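About Us

Hi, I'm Sihan Peng, and Zustolora is my little lunch tray business. If you've come over from the order page wondering who's behind it, hello! Grab a snack.

I started this because I like eating off a tray. My grandmother did every meal that way, one tray per person, and when I moved into my first apartment (55 steps up, no elevator, a table the size of a pizza box) I found out how handy it was. You carry everything over in one go, you eat, you carry everything back. I got a bit obsessed with it and started hunting for trays and small bowls at estate sales, then lending sets to friends, and then a friend's office asked if I could set up lunch for their whole floor. I said yes before I'd worked out how many bowls I owned. I did not own enough bowls.

That was four years ago. These days we put together sit-down lunch sets for offices, after-school clubs and the occasional very small wedding. We bring the trays, the dishes, the chopsticks and the rice, you bring the people, and we come back in the afternoon and take all the dirty stuff away.

A lot of folks ask what a "set" means, so let me try. The everyday one is called the Prumik and it's built on a brown tray with rounded corners. There's a plate, a rice bowl, a small cup and a pair of chopsticks, and what goes on the plate changes with the season and with what looked good at the market. I don't match the colors too hard. I'd rather have a plate I love next to a bowl I love and let them sort it out. The bigger one is the Agudelo, with a soup bowl and a side dish, and people order it when there's a birthday.

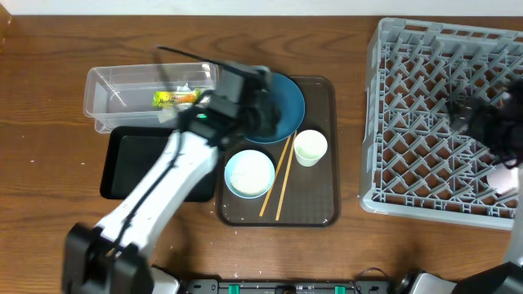 Rice in the light blue bowl, with the blue plate, chopsticks and little white cup on the brown tray.

I'm picky about the rice. It goes in the bowl last, in a mound, and please don't press it flat with the spoon! Pressed rice goes gluey by the time you've passed the trays down the table. The bowl sits at the lower left so your hand finds it, and the cup goes up at the top right where your sleeve won't knock it. Chopsticks are wood, always. I tried metal ones for a month and they slid off everything.

And yes, we make crumbs. Everybody makes crumbs. I wipe the table down between rounds and there's more of them the minute I turn my back, so I've made my peace with it.

The workroom is behind the old Clurker print shop, up the ramp and through the green door. You're welcome to stop by in the morning and look at the dishes before you book, and I really do recommend it if you're fussy about glazes (I am, so no judgment). We have deep blues, pale blues, plain white, and a shelf of odd ones that lost their partners. If you fall for an odd one, ask me. I've been known to hand them over for the price of a coffee.

Last November I sat down with the order book and added up every tray we'd sent out since the beginning, and it came to 3327. I had to check it twice! Our biggest single lunch was 157 trays for a school reunion, which took every bowl in the building plus a few from my mom's kitchen. She got them all back. She did inspect them first.

We wash everything ourselves, by hand for the glazed pieces and in the machine for the cups. Chips happen. A plate with a chipped rim gets retired and usually ends up under one of the plants by the window, so if you visit and wonder why my ferns have such nice saucers, now you know.

For allergies, small eaters, left-handed layouts or anything else you'd like done differently, put a note in the box on the order form. I read every one myself, generally around 7 in the morning with my own tray in front of me.

Sihan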